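Dry Skin in the Heating Months: What Patients at the Bronalgate Clinic Are Told

Health & Skin | Features

When the furnaces come on in Plorkville, the telephones at the Bronalgate Skin Clinic begin to ring more often. The complaints are familiar to the staff who answer them. Shins itch at night, knuckles split, and the skin on the face feels tight within minutes of washing. By February the clinic's mid-morning appointments are given over almost entirely to dry skin and the mild eczema that often comes with it.

The condition itself is ordinary. The outer layer of the skin holds water with the help of natural oils, and both are lost more quickly when indoor air is heated and humidity falls. Age plays a part, as the skin produces less oil over time. So does occupation. Hairdressers, cooks, nurses and parents of small children wash their hands many times a day, and each washing takes a little more oil away.

Last winter the clinic invited its patients to complete a short survey on their washing and moisturizing habits. Of the 550 forms sent out, 322 were returned. The clinic does not present the results as research, but they have shaped the advice it gives. In 203 of the returned forms, patients reported that they applied moisturizer only when their skin already felt uncomfortable.
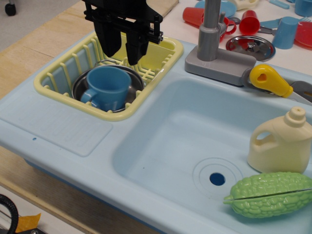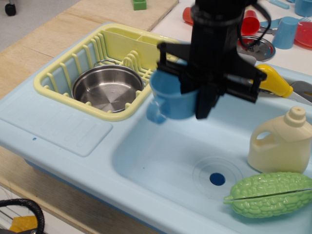
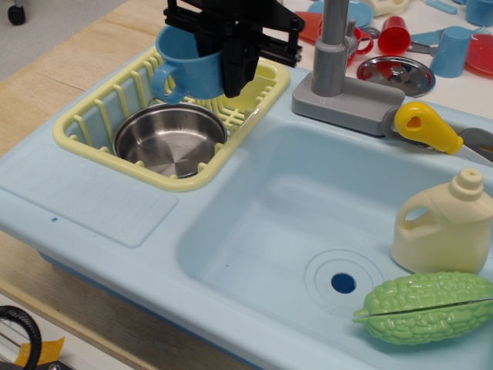 Reading time: 4 minutes

Dermatology staff at the clinic regard that answer as the most useful in the survey. A moisturizer works best on skin that is still slightly damp, when it can slow the loss of water already there. Patients are asked to pat the skin with a towel after bathing and to apply the product within a few minutes. Those who wait until bedtime usually need more of it and see less benefit.

The choice of product matters less than many people expect. Ointments contain the most oil and are suited to cracked hands and heels, although they feel greasy and can mark clothing. Creams are a reasonable middle course for the arms and legs. Lotions spread easily but contain more water, and people with very dry skin often find that the effect wears off by noon. Fragrance is a common cause of stinging and is best avoided on skin that is already irritated. "Unscented" on a label does not always mean that a product is free of fragrance — some contain a masking scent — and patients are advised to look for the words "fragrance-free" instead.

Bathing habits receive nearly as much attention. The clinic recommends warm water, short showers and a mild cleanser used only where it is needed. Hot water is pleasant in cold weather, and patients are often reluctant to give it up. Staff suggest lowering the temperature a little each week.

Hands present a separate difficulty. Dishwashing liquid is made to remove grease, and it does not distinguish between a plate and a palm. Gloves with a cotton lining are preferred for household cleaning, and they should be taken off and dried if water gets inside. A tube of hand cream kept beside each sink is more likely to be used than one kept in a drawer.

Indoor air can also be improved. Cabrera, the residential building next to the clinic, placed humidifiers in its shared lounges 2 winters ago, and several residents who attend the clinic have asked whether they should buy one for the bedroom. The usual answer is that a humidifier may help, provided that it is cleaned as the manufacturer directs. A neglected tank can grow mold, and very damp rooms bring problems of their own.

Some cases call for more than home care. Skin that is weeping, crusted, hot to the touch or painful may be infected and should be examined promptly. Itching that disturbs sleep for more than a few weeks, or that occurs without any visible rash, should also be discussed with a physician, as it is occasionally a sign of thyroid, kidney or liver disease. Steroid creams sold without a prescription are suitable for short periods only and should not be used on the face or on young children without medical advice.

The clinic's leaflet on winter skin care was revised this season with support from the Clelteck Community Health Fund. Copies are available at the front desk and at the Plorkville public library.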